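Mostafa Abou Zeid
January, 11:40 p.m.

I have now watched the replay of Ehab Gaber's 200th career goal more times than I have watched some of my own family members' weddings, and I have a complaint. It's a long one. Get a drink.

For those who don't follow the minor-league hockey team in Besonmont, first of all, congratulations on your free evenings. Gaber has been there 13 seasons. He's a winger with bad knees and a slap shot that mostly hits the glass. We love him more than is healthy.

He came into this season with 184 goals. Everybody in the building could do the math, including the guy behind me who can't find his own seat after the second intermission. Sixteen more. The team printed a countdown poster before training camp even opened.

So tonight he's at 199. Third period, tie game, power play. Wael Chraibi wins the faceoff clean, slides it back, and Gaber puts one in off the post. Gorgeous. The place goes up like somebody canceled a parking ticket for every person in it.

And then the arena plays an ad.

I want to be precise here. The puck crosses the line. The horn goes for maybe two seconds. Then the big screen, which should be showing a 36-year-old man being squashed by his friends, shows a pickup truck driving through a creek. "This milestone moment is brought to you by Udow." With a jingle. The jingle has a key change.

The whole thing runs long enough that by the time the screen comes back to the ice, Gaber is on the bench drinking water and looking up, same as the rest of us, at a truck.

My sister Nawal (Nawal Ouazzani, married name, she'd like it known she was there under protest) leaned over and asked if the truck got an assist.

I'm aware that teams need money. I've seen the locker room carpet. I have bought a nine-dollar pretzel from this organization and felt I was doing my civic duty. Sell the boards, sell the penalty box, sell the Zamboni. They did sell the Zamboni. It's shaped like a loaf of bread now and I've made my peace with it.

But you get one of these every ten years or so. The last one was Chaimae Shehata's father dropping the puck the night they hung the old captain's number, and people still bring that up in line at the pharmacy. There was no truck in it.

Quick break.

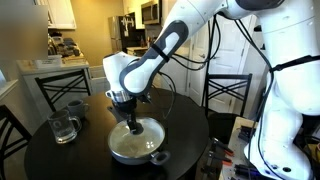
Lid's still on. Back to complaining.

OK. Where was I. The creek.

Some of you are already replying that the moment belongs to the player and a commercial can't take it away. That's a lovely thought and I'd like to see it stitched on a pillow. The moment also belongs to the kid two rows down with a homemade sign who held it up at the screen, waiting for the camera, and got four-wheel drive.

It gets worse. The radio call, which is usually the one thing this club does right, was also sponsored. You can hear our guy start to yell "Two hundred for..." and then he has to stop and say "Trerarier Mattress, rest like a champion" before he's allowed to finish the man's name. I played it for my neighbor. She thought the mattress scored.

I've seen the defense that it was an accident and somebody in the booth hit the button early. Fine. I've hit buttons early. I once emailed my whole office a picture of a rash. But the team account posted the clip an hour later WITH the truck in it, so I'm going to say the booth is off the hook and upstairs is on it.

Also, and I say this with love, they lost. Gaber ties himself into the record book, we go ahead by one, and then we give up two goals in the last five minutes because everyone's still looking at the screen. Including, I think, our goalie.

What I'd ask for, since the suggestion box by Gate C has gum in it:
- 79 seconds of nothing. I timed how long the crowd stayed on its feet, so that's the number.
- Let the horn finish.
- Replay the goal, then sell me a truck. I'll be in such a good mood I might look at one.

For the record, Gaber was asked about it afterward and said he thought the truck looked nice. This is why he's beloved and I'm on my phone at midnight.

Next home game they're doing a ceremony with a framed stick. The announcement says "presented by Zou Dental." Over 3,000 free toothbrushes, apparently. I'll be in my usual seat. I need a toothbrush.

Recent posts
- The bread Zamboni, one year later
- Chraibi is winning every faceoff and I don't trust it
- Ranking the intermission games by how likely a dad is to get hurt
- A fair and balanced review of the new pretzel cheese
- Why I stopped leaving early to beat traffic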